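Durkar Hand-Held Gripper, Home Build
Set-Up Guide, Section 6: Table Set-Up and First Grip Checks
Revised 26 February 2018. Text: Ingvild Vik. Bench checks: Mayuree Hemmin.

This section applies to a pair of hand-held grippers that have been assembled and wired as described in Sections 2 to 5. It covers the table, the test objects, finger alignment, and the first grips with two operators. Builders with a single gripper can complete everything up to step 14.
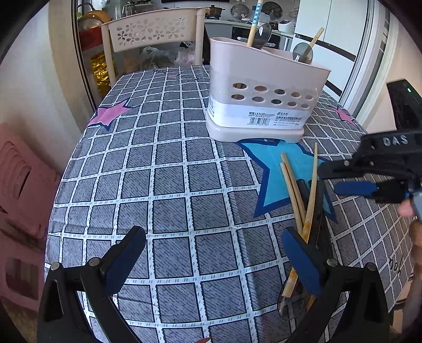

Reading time: 4 minutes

6.1 Before you start

You will need:
Two assembled grippers with pads fitted
A table that does not rock, with space to stand on two sides
A holder for upright storage of utensils
Wooden chopsticks, a metal ladle or skimmer, and one utensil with a thick handle
A hex key for the finger screws
Masking tape and a steel rule
Isopropyl alcohol and a lint-free cloth

A kitchen or dining table is suitable. A tablecloth may stay on if it lies flat. Printed cloths with a grid pattern are useful for setting objects down at the same angle each time, but do not use the grid as a measure. Printed squares are not accurate enough for step 5.

NOTE: The instructions use "left" and "right" as seen by the operator holding the gripper, with the fingers pointing away from the body.

6.2 Finger alignment

1. Switch the gripper off. Release the trigger and let the fingers open fully.

2. Check the screws near each fingertip. They should sit flush with the finger. Tighten by hand with the short arm of the hex key.

3. Check that each pad lies flat against the inner face of its finger. A lifted corner must be glued down again (Section 3.4) before you go on.

4. Wipe both pads with alcohol and let them dry.

5. Measure the opening between the pads at the tips. The nominal value for this build is 74 mm. If the reading is low, go back to the linkage stop in Section 4.2.

6. Close the fingers slowly on a strip of paper. The pads should meet along their full height. If the paper slides out at the top or bottom, loosen the screws on one finger, hold the fingers closed, and retighten.

7. Repeat for the second gripper. Do not swap fingers between grippers after alignment.

CAUTION: The linkage arms form pinch points next to the bolt heads. Keep the free hand behind the housing when the trigger is being pulled.

6.3 Placing the test objects

8. Stand the utensil holder at the far half of the table, with its long side facing the operator. A plastic caddy with a wide base works well. Tall, narrow holders tip when a handle is pulled sideways. Weight them with dry rice or tape them down.

9. Put the larger utensils in the holder, handles or heads up as you prefer. Leave enough space between them for one finger of the gripper. With the open fingers this is tighter than it looks, and two items leaning on each other will usually come out together.

10. Lay the chopsticks on the table between the holder and the operator. Crossing them at a shallow angle is acceptable for the later checks. For the first ten grips, lay one chopstick by itself.

NOTE: Round metal handles are the hardest objects in this set. If a ladle handle turns in the pads, clean the pads again before changing any force setting.

6.4 Single grips

11. Switch the gripper on and wait until the indicator light is steady.

12. Approach a single chopstick from above with the fingers open across it. Lower until the tips almost touch the table, then close.

13. Lift by a hand's width and hold still for a slow count of five. The chopstick must not swing or slip.

14. Carry it to the holder, lower one end in, and open the fingers. Log the grip as good or failed. Continue until 100 grips are logged for each gripper. The log sheet is the same one used in Section 5, column C.

The prototype pair at the Iltia workshop was run through this check with a loose linkage bolt on the left unit. Faults of that kind show up late. In that case the first miss was logged at grip 63 of the left unit and the bolt was found by hand after it. Recheck all bolts when the log is half full.

NOTE: The gripper has a mass of 263 g without the cable. Rest the forearm between sets. A tired wrist rolls inward, and the log then records operator error as gripper error.

6.5 Two operators

15. Agree on who has the holder and who has the table surface. Call out before crossing over.

16. One operator keeps the gripper open and clear on the right while the other works. Change roles after each set.

17. Heavy objects come last. A broad kitchen knife is gripped with the flats against the pads, so that the edge does not touch them. Use a divided holder and lower the object straight down into its slot.

WARNING: Use a blunt or taped blade for all alignment work. Do not reach for a knife that slips. Open the other gripper, step back, and let it fall. 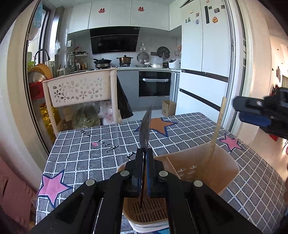 18. With the object standing in the holder and the fingers still closed, pull up lightly. The holder should stay on the table. If it lifts, the object is jammed in the slot. Open the fingers and reseat it.

19. Open the fingers fully and withdraw toward the body. Do not turn the wrist until both pads are clear.

6.6 After the session

20. Switch off both grippers. Inspect the pads for cuts. Replace a cut pad the same day.

21. Wash any utensils that go back into kitchen use.

22. Hang the grippers by the housing, never by a finger. Cable length on the standard Cunha kit is 533 mm. Coil it loosely.

Replacement pads and screws are listed under Plelley spares in Appendix B. The next revision of this section is planned for April and will add the force table for round handles.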